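Print this page | E-mail this page
Reading time: 3 minutes

Drimero adds one-piece mailer with tuck lid to its corrugated range

2021-04-11 – Drimero, the packaging supplier, has added a one-piece corrugated mailer to its stock range for small online shops and parts distributors. The box is sold under the name Stuvon and is supplied flat. It is put together by hand without tape or glue, and can be ordered from the Tralura depot in bundles of 30.

The Stuvon mailer is cut from a single sheet of thin-walled corrugated board. The base, walls and lid stay joined throughout assembly, and the lid is hinged along the rear wall. A tuck flap on the free edge of the lid goes down behind the front wall to close the box. An oval hole is punched near one end of the lid and serves as a finger hold when the box is pulled from a shelf or a tight stack.

The walls are short in relation to the base. Drimero chose this proportion for flat goods: folded textiles, printed matter, small spare parts in bags, and sample cards. Goods taller than the walls should be sent in a deeper carton from the existing range. The lid is not designed to bow, and a lid forced over a high load will put strain on the hinge crease.

Board and finish

The board is left unprinted and uncoated inside and out. Shade can vary between the inner and outer faces and between deliveries, and Drimero does not treat such variation as a fault. The cut edges are not sealed. Some fraying along the lower front edge is to be expected with repeated handling, in particular where boxes are slid over rough shelving, and does not affect the closure. Boxes with a split crease should be taken out of use.

Customers who need a printed lid can order one with a lead time of 16 working days. Print is limited to one colour and must keep clear of the creases and the oval hole.

Packing trials

Trials of the mailer began in February at the packing room run by Fu, a mail-order stationery business that has used Drimero cartons for five years. The trial compared the Stuvon box with a two-part box with a separate lid. Packers worked at a cloth-covered table, with the open lid standing behind the base so that the whole floor of the box could be reached from the front and from both sides.

Assembly and closing took about 17 seconds with the new mailer. The time does not include labelling. No separate lids had to be stored at the table, and the space freed was given over to packing paper.

Following the trial, one change was made before release. The tuck flap was shortened slightly, as the earlier version tended to catch on goods packed close to the front wall. The size of the oval hole was left as it was.

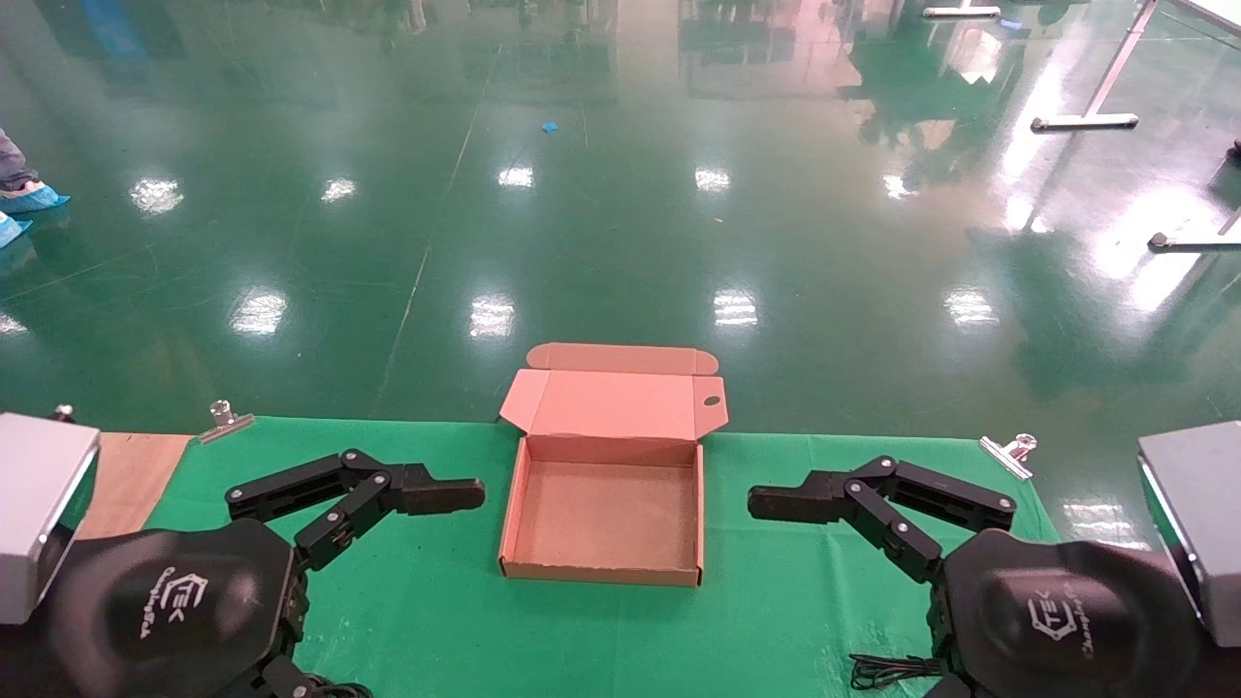

Fu reported that the box was quick to learn but that the tuck flap needed a firm crease the first time it was bent, and asked that this be stated on the bundle label. The firm added that it would keep the two-part box for gift orders, where customers prefer a lid that lifts away.

Drimero has accepted the request. Bundle labels now carry a short instruction: bend the tuck flap fully back once, then fold it forward before filling the box.

Storage and handling

Flat blanks should be kept dry and off the floor, with no heavy goods on top of the bundle. Blanks that have been stored in a cold area should be left in the packing room overnight before folding. Made-up boxes may be nested for short periods with the lids open – they should not be stacked closed and empty, as the lids can sag.

The mailer can be recycled with ordinary cardboard once labels have been removed.

Ordering

Stuvon mailers are available now to trade account holders. Sample packs of five flat blanks can be requested from the Tralura depot. Orders for printed lids are handled separately and require a signed proof.

Print this page | E-mail this page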